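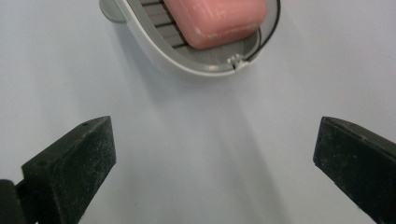
Ubaldo Cirillo asks that every operator read this section before the first session, including those who have recorded with the earlier tool, for the reason that most rejected episodes come from the approach and few from the grasp itself.

4.3 Recording the soap retrieval task

This section describes how to record demonstrations with the Kovside hand-held gripper for the Atitz study of small objects in wall-mounted holders. It assumes that the tool has been charged and calibrated as set out in Section 3.

Before you begin

1. Confirm that the recorder has space for a full session of 200 episodes.
2. Wipe the lens. Check that both finger tips are visible in the live view when the gripper is fully open.
3. Close and open the fingers 16 times at normal speed. The width reading should return to the same value each time.
4. Enter the site name and the soap condition (new, used or fragment) in the Cillbridge log.

Recording an episode

5. Stand at arm's length from the wall and hold the gripper below the dish with the fingers open.
6. Press the trigger once to start recording. Hold still until the tone sounds.
7. Raise the gripper toward the dish in a single motion. Keep the opening between the fingers in line with the bar.
8. Close the fingers on the long sides of the bar. Do not use the rim of the dish as a guide for the tips.
9. Lift the bar clear of the dish before drawing it back from the wall.
10. Place the bar on the target tray, open the fingers and press the trigger again to stop.

Note: A bar that slips during the lift may be grasped again within the same episode. Mark the episode "recovered" in the log. Recovered episodes are kept and are weighted separately in training.

Caution: Do not pull on a dish, a cord or a bracket to free a bar that has stuck. Stop the recording, release the bar by hand and start a new episode.

Caution: Soap residue on the finger pads changes the grip. Clean the pads with a damp cloth after each block and let them dry fully.

Use of the recordings

The Parisi baseline was trained on 861 accepted episodes. The present study has a target of 4,000, divided evenly among the three soap conditions as far as the sites allow. Episodes with a missing tone, a covered lens or a hand in view after step 6 are removed at review.

Questions about rejected episodes – including requests for a second review – should be sent to Amedeo Zuccaro with the session number and the log entry.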